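Notes for Sunday, community hall. Keep it under half an hour, leave room for questions. Don't read the bill aloud, they can look it up.

**Opening**

- Ask for hands: who has put in a claim under the old scheme for service injuries? Who got an answer inside a year?
- The new bill passed its last vote with 67 in favour. Everybody got their picture taken. I'd like to talk about what it pays, and when.

**What we were told**

The minister's line is that former members will get a decision "promptly". I went looking for that word in the text. It's there, and it has no number of days beside it. Philomena Horgan asked the department twice what it means and got the same paragraph back both times.

(Pause. Somebody will laugh. Let them.)

The list of accepted conditions has grown to 29. Good. Seven of those were already being paid on appeal, so I wouldn't call them new. Conall Phelan's office calls them new. Ask him about it, he's in the second row.

**Where the money goes**

Think of the package in layers: the act at the bottom, the regulations over it, the department's own handbook on top. The handbook is the part claimants deal with, and Parliament doesn't vote on it. 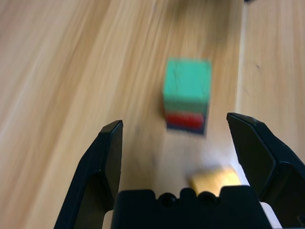 *Three blocks, green on top.*

Back to the handbook. The draft lets a case officer ask for "further evidence" with no limit on how many times. Treasa Ó Conaill has worked on claims like these for years and reckons that one line will do more to slow things down than any shortage of staff. I agree with her. I'd be glad to be wrong.

**The staffing promise**

- 200 new case officers by November. Are they hired, or "approved"? The budget papers say approved.
- Training goes to an outside firm, Prendmont. No contract published as of this morning.
- Skip the bit on office leases if we're running late.

**What to ask your member**

1. How many days is "promptly"?
2. Who signs off on changes to the handbook?
3. Will old refusals be reopened, or do people have to apply again?

Brendan Ó Néill has the letter template at the side table. Change the wording before you send it, offices bin the identical ones.

Salamatu Quaye takes over for questions. Remind people the hall closes at nine.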